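Corbeille de bureau : tasser le papier ou vider plus souvent ?
Forum Services généraux > Déchets et tri

colette_r
Bonjour. Sur notre plateau, les corbeilles individuelles sont relevées le mardi. Entre deux passages, elles débordent dès qu'on y met du broyé. Le prestataire (Sollier) refuse un second passage. Tasser à la main est-il acceptable, ou vaut-il mieux changer de contenant ?

d.rathore
Tout dépend de la coupe. Le broyé en bandes est élastique et reprend une bonne partie de son volume au relâchement. La coupe croisée se tasse mieux mais s'échappe sur la moquette. Les feuilles froissées en boule sont le pire cas : beaucoup d'air, peu de masse.

Sarmiento_E
Ne tassez pas. Un bloc comprimé se coince dans une corbeille conique et l'agent doit le déloger à la main. Chez nous, sac de 7 litres pour le broyé, fermé à la source, et feuilles à plat dans un bac séparé.

colette_r
7 litres, c'est rempli en une matinée ici.

d.rathore
Pas d'accord avec Sarmiento. Une corbeille plus étroite à la base se démoule bien si la paroi est lisse. Le blocage vient du sac replié sous le bord.

asmaa.f
Point oublié : les fibres courtes partent mal au recyclage. On ne broie que le confidentiel, le reste va à plat. Volume divisé par 3 sur notre étage, sans rien tasser.

Sarmiento_E
Voilà. Le problème est en amont.

colette_r
Le tri en amont est demandé pour février. En attendant, je garde les corbeilles rondes blanches sans sac et je tasse avec les deux mains à plat, en appuyant au centre. Les agrafes sont retirées avant.

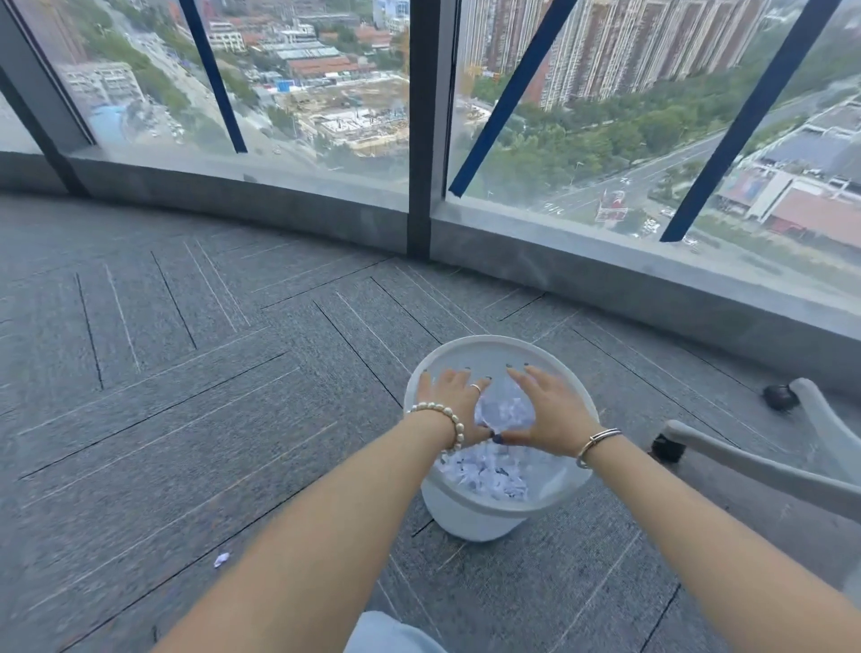 Pour le relevé, je retourne la corbeille directement dans le bac roulant et je passe l'aspirateur sur les dalles le soir même. Si le bloc reste coincé, je le signalerai ici avec la référence du modèle.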